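Visit notes, Zeltach, 22nd February

Yae Noguchi met us at the Odden building and took us straight to the demo bench. Zeltach is selling a two-finger gripper with a small camera at the wrist, aimed at people who want to collect their own kitchen and household tasks. We're deciding whether to order 2 kits for Nallutmont.

The bench arm was set up with glass and pastel green kitchenware. I asked for glass because our current gripper handles it badly.
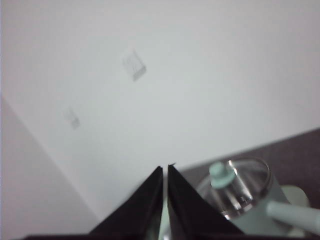 *Wrist camera view: black gripper fingers, clear glass container and mint-green knob.*

The fingers take up a good part of the bottom of the picture. Yae said the mount can be tilted in steps of 10 degrees. Focus is on the soft side, and plain walls come out with very little detail. I'd want to see a sharper lens before we sign.

Spare fingers are sold in pairs at 137 a pair, shipping not included. Śliwiński would handle repairs. The next batch goes out in April. Still need the cable length and the warranty terms in writing.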